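How to Research a Soldier in Your Family

So you have a shoebox of old letters and a name, and you'd like to know where that person went during the war. Wonderful! It's slower than you'd hope, but I promise it's worth the evenings (and the eye strain).

Step 1. Write down what you already know

Full name, birthplace, unit if you have it. Spell the name every way you can think of – clerks certainly did. My great-uncle's town, Molden, turned up in three spellings before I found him.

Step 2. Talk to your relatives

Call the oldest ones first, and let them wander a bit. I like to do this over a long meal, when people are busy with their hands and the stories come out sideways.

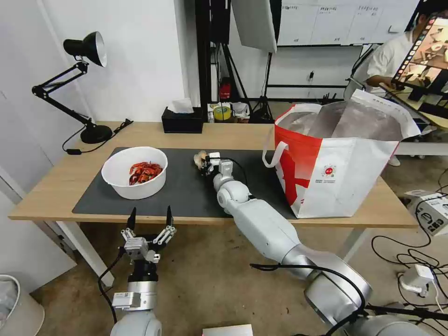
Step 3. Find the unit diary

Once you have a regiment, look for its daily diary. Ours ran to 103 pages, mostly weather and boots, but on page 12 there was the march to Ongart, with the date and the name of the bridge.

Step 4. Put it all on a map

Print a period map and mark each place in pencil. Keep a note of which paper gave you each spot, so you can go back and check it when two of them disagree.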